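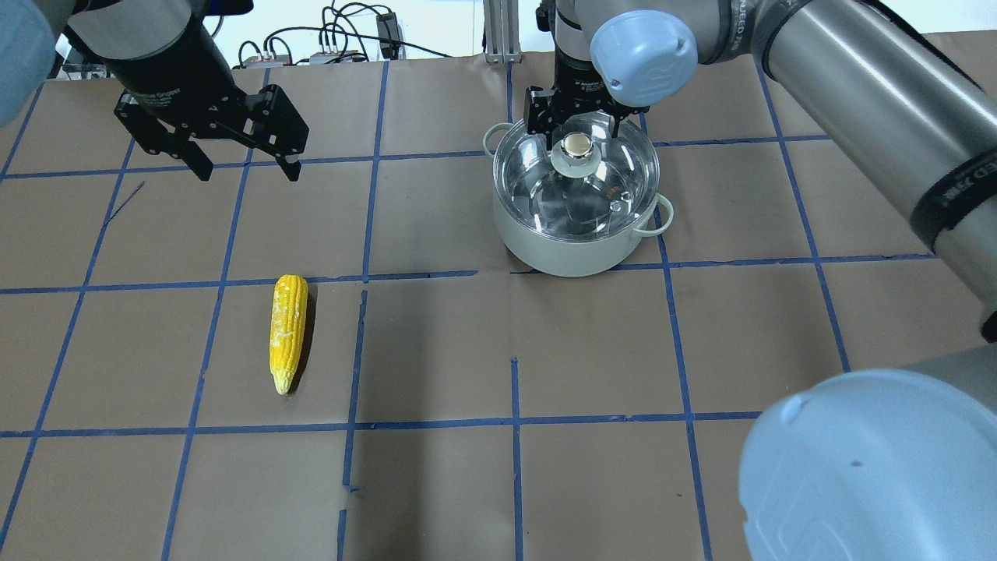 An ear of yellow corn on brown paper.

The bus from Flasalham to Drimstead leaves once an hour, and if you sit on the left side you see the river for most of the way. I took it on a rainy morning in July, with an umbrella that did not close well, because I wanted to eat soup at a place where there is no menu.

The place is called Khumalo. It took the name from the hardware store that was there before, and the old sign is still over the door, green letters with a small hammer at the end. Purificación Iglesias told me she wanted to change it in the first year, but the sign painter asked for more money than the stove had cost. Then people began to say "let's go to Khumalo" and the matter was closed.

She cooks one soup each day, always without meat, fish, milk or eggs. There is bread with it, and one dessert, and coffee. That is the complete offer. When the pot is empty she turns the chair in front of the door and goes home, sometimes at two, sometimes before one. I had been warned about this, so I arrived at a quarter past eleven and was the third person in line.

The soup of that day was white beans with roasted fennel and a lot of lemon. I have eaten bean soups all my life, my grandmother made one every Thursday, and I must say that I did not expect to be surprised. But the beans were cooked in a broth of onion skins and dried mushrooms, and this gave a dark, almost smoky taste which I first believed was paprika. It was not paprika. I asked two times. On top there was a spoon of green oil, parsley I think and something sharper, and some pieces of fried bread that stayed hard until the end of the bowl.

"The beans must rest for one night in their own water," Iglesias said. "If you serve them the same day, they taste of nothing and the skin comes off in the mouth." She is a tall woman with a very quiet voice, and when the room is full you have to lean over the counter to hear her.

She was not always a cook. For many years she did the bookkeeping for a company in Flinddale that sold office chairs, and she still keeps a notebook as a bookkeeper would. Each soup gets one line, with the date, the ingredients, the cost of the pot and a short comment. She let me read some pages. Many comments are only one word: "good," "heavy," "again." Next to a cold cucumber soup from last summer she had written "they were polite." There are 363 different soups in the notebook now. When I asked which one she would never repeat, she found the page without searching – red cabbage with orange.

The bowls are another story. They are wide and a little too shallow, made by Olaia Olmedo, who has her pottery workshop two streets away and eats lunch at the counter most days. Olmedo made 41 of them in one order, in a gray glaze with brown dots, and she admits herself that they cool the soup too fast. "I made them for pasta," she said. "Puri saw them on the shelf and did not want to hear about anything else." In winter they are warmed in the oven first, and the person who serves says "hot, hot, hot" at each table. I found the bowls beautiful. I also finished my soup lukewarm.

I should write something about the price, because readers of this magazine always ask. You pay nine for soup and bread, and three more for the dessert. A second bowl costs half. Cards are accepted since the spring, but the machine is slow and has a bad connection near the wall, so you will see people walking with it to the window and holding it up to the street. Cash is easier.

The bread comes from a bakery in Flinddale and is brought by car in the morning. It is a dense rye bread with a sour crust, cut thick. Some regular guests find it too sour and bring their own rolls in a bag, and this is permitted. The dessert on my visit was a rice pudding made with oat milk and bay leaf, cold, with stewed apricots. Here I was less convinced. The bay leaf was stronger than the apricots, and the rice was a little hard in the center. The man on my right had two portions, so maybe it is my taste.

What interested me most was the question of who comes. Drimstead is a town of 3,861 inhabitants, and it already has a good butcher, a pizza place and a hotel restaurant with white tablecloths. I had expected students and visitors from the city. Instead the room was filled with people in work jackets, two nurses, a family with a baby, and a very old couple who shared one bowl and did not speak at all. When I asked the couple if they were vegetarians, the woman looked at me as if I had asked about her religion. They come on this day of the week because it is the day they come.

Iglesias does not use the word "vegan" anywhere. It is not on the door and not on the blackboard, where she writes only the name of the soup. She told me that in the beginning she had it there in large letters, and people stopped, read it and continued walking. After she wiped it off, the same people came in. She does answer if somebody asks, and she keeps a list of allergens in a folder behind the counter, which you can take to your table.

I stayed until the chair was turned, at twenty to one. A young man came running over the street with wet hair and made a sign with both hands through the glass, and she shook her head, but then she gave him the end of the bread and a coffee. He sat down at my table. We talked about parsnips, which he does not like, and which were planned for the next day.

My bus back was late. For those who want to make the same trip: get off at the second stop in Drimstead, not the first, and walk downhill past the post office. Khumalo is open from Tuesday to Saturday, from eleven until the pot is empty. It is closed for all of February. There are no reservations, and the telephone is not answered during cooking.

Comments

fennelhater
I went because of this article and had lentil with pickled lemon. Very good, and I normally leave lentils on the plate. The bread is too sour, I agree with the roll people.

Marta in Flinddale
Please correct the bus information. The second stop is closed for road works until the fall, so you do have to get off at the first one and walk.

D.
Does she sell the green oil in bottles? My wife talked about it the whole way home.

oldspoon
I ate the red cabbage with orange. I would eat it again.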